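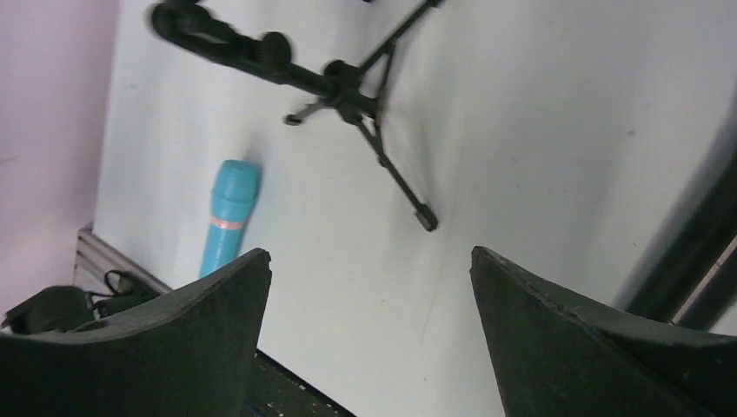
Fig. 3 – Wrist view, gripper open, tripod stand and blue cylinder on the white surface.

4. Table rules before any pick

Applies to all Vurklow cells at the Citedthorpe site. Read section 3 first (power and e-stop). If the cell still has the old Oltmanns controller, use the supplement.

1. Press HOLD. Wait for the steady amber light. Hands stay out until then.

2. Clear the table down to the objects on the job card. Tools, tape, cups, gloves – all off.

3. Straps and loose fabric go outside the reach line. Loops especially. A fingertip can hook a loop and the arm will keep pulling until it faults.

4. Lay the objects flat. Leave room for an open gripper between neighbors. Anything with legs goes down with the legs clear of the other objects.

5. Check the fingers. Small chips and scuffs on the upper edge are OK, log them. A crack, or a tip that moves when you push it – swap the pair. Never just one.

6. Wipe the surface. Faint smudges are fine, grit is not.

7. Open the wrist view on the pendant. Both fingertips must show. If the picture is blurred wait for the arm to stop and look again. Do not judge spacing from a blurred view.

8. Release HOLD, run at slow speed for the first pick.

CAUTION – Never reach between the fingers with the drive on, even if the arm looks parked. Open does not mean safe.

CAUTION – Thin legs and shafts: grip at the hub or the thickest part of the shaft. Gripping a leg by the foot bends it and teh part swings.

Note: fault 547 after step 8 means the gripper did not reach full open. Go back to HOLD, check for something wedged behind a finger, then home the gripper. Twice in a row, stop and tag the cell out.

Note: finger pads are due for change at 1,731 cycles on the Bakano counter. Reset the counter after the swap, not before. People forget this and the log is then usless.

Shift handover: write down the objects left on the table, finger condition, any faults. Leave the cell in HOLD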